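# Tying an Overhand Knot in Braided Rope

This guide is issued to participants in the Prillurmont introductory ropework course. It covers the overhand knot, the first of 6 knots in the program, and should be read before the practice session.
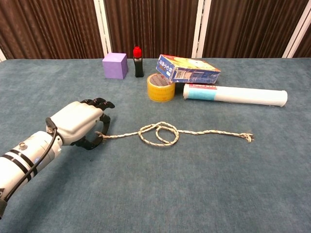 The overhand knot serves as a simple stopper and forms the basis of several later knots. Participants are expected to tie it, dress it and untie it without assistance before moving on to the figure eight.

## Materials

- One length of braided rope, at least 80 cm long
- A flat surface, preferably carpeted, so that the rope stays where it is laid
- A roll of packing tape
- Scissors

## Preparing the ends

Braided rope frays quickly once the outer strands separate. A frayed tip may be used for practice, but it is difficult to pass through a small loop. To bind an end, smooth the fibers in the direction of the braid, wrap the tip tightly with 3 turns of tape, and trim any fibers that extend past it.

## Procedure

1. Lay the rope across the surface from left to right and remove any twists.
2. Hold the left end in place. This is the standing end and should not move during the steps that follow.
3. Take the right end, called the working end, and bring it back over the rope to form a large, open loop.
4. Pass the working end under the standing part and up through the loop.
5. Lay the working end out to the right and check that the crossings lie flat.
6. Draw both ends apart slowly until the loop closes.

Keep the loop wide until step 6. Beginners often tighten too early, and the knot then sets in the wrong place along the rope.

## Untying

Push both ends toward the knot to loosen it, then work the outer curve free with the fingertips. Do not use scissors or any pointed tool on the braid.

## Storage

Coil the rope loosely and return it to the Ekinci storage cabinet. Tape and scissors are kept on the shelf below.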